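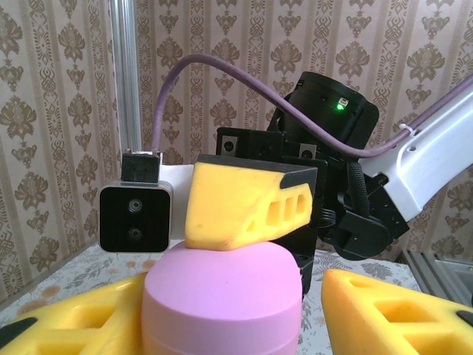 Cameron Mackay once remarked that a demonstration is only as good as the contact it records, and that most data sets are poor exactly at the moment when the finger touches the object. This chapter starts from his remark.

Home | Contents | Chapter 6 | Exercises | Index

6. Learning Contact from Demonstrations

In Chapter 5 we treated grasping as a problem of position. We now add contact. A foam finger changes its shape when it presses on a lid, and the angles of the joints do not tell us how much. The Gelley method takes this information from the wrist view — the bending of the finger is used as a signal of force.

The method was tested on the Clastuvano set, which has 3,425 demonstrations with two arms. From these, 842 contain a press on a closed container. A policy trained with joint angles only completed 68 of 100 trials. In Section 6.3 we repeat this training with the wrist view added, and we discuss why the result depends so strongly on how the contact moments are labeled.

The reader should know the notation of Section 5.2 before going on.

© Clakley Press | Contact the publisher | Back to top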